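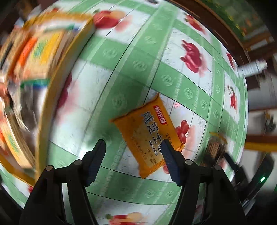 Clulside Food and Textiles Workshop, Packing and Storage Section

Workshop > Notebooks > Dry goods > June

Print this page | E-mail this page

Entry 1006. Monday, afternoon session

Purpose. To sort the packeted snacks held for the Kobori tea table and to settle how they are to be boxed before they go to the Skukeck store. This entry follows on from the previous one, in which the labelling of the tins was left open. It remains open.

Working surface. The green-and-white checked cloth was kept on the table. It had been proposed that sorting be done on the bare top, but the cloth is easier to shake out and the checks give a straight line to set packets against. Colleagues using the table after us are asked to fold it inwards and take it to the back door before shaking it.

Items. The orange packet of biscuits is entered under savoury. The large characters on the front read 咸芝士味, salty cheese flavour, and the only English wording relied upon for the entry is "Biscuits". The shelf list had it under sweet, evidently from the colour of the wrapper, and has been corrected. Where the flavour is given in Chinese only, the characters are to be copied into the register as printed, with the English beside them. A translation alone has twice led to the same flavour being entered under different names.

The packet is of the heat-sealed kind with a serrated end. Packets of this kind are to be lifted by the middle and not by the seal. They are to be laid flat in the box, front uppermost, so that the flavour can be read without turning over the whole layer.

Boxes. The open box with the yellow edges stays at the left of the table during sorting and takes mixed packets. Flavours need not be separated in it, provided savoury and sweet are not put together in the same layer. The Ikier carton was tried earlier in the session and found too deep: the lower packets were pressed at the corners by those above. It has been set aside for paper goods.

Method agreed.
1. Place one packet at a time on the cloth and read the front.
2. Enter the flavour in the register.
3. Check both sealed ends by eye. Any packet with an open seal goes to the discard tray and is noted as such.
4. Lay the packet in the box and proceed to the next.
A limit of 2 layers to a box was agreed. The lid should close without being pressed.

Remarks. The small print near the ends of the wrappers is difficult to read under the present lamp. Dates should be read at the window, before the packet is entered, and any that cannot be made out should be marked with a query in the register. The lamp has been reported.

The question of whether opened boxes may be topped up at Skukeck was raised again. The store prefers to receive them closed. Until there is a written answer, boxes are to leave here full and are not to be added to afterwards.

Outstanding. Tin labels. Second register for the store copy. Clean cloth for the side table, the present one having a tea stain at one corner. Shelf list to be reprinted with the savoury entries corrected.

Print this page | E-mail this page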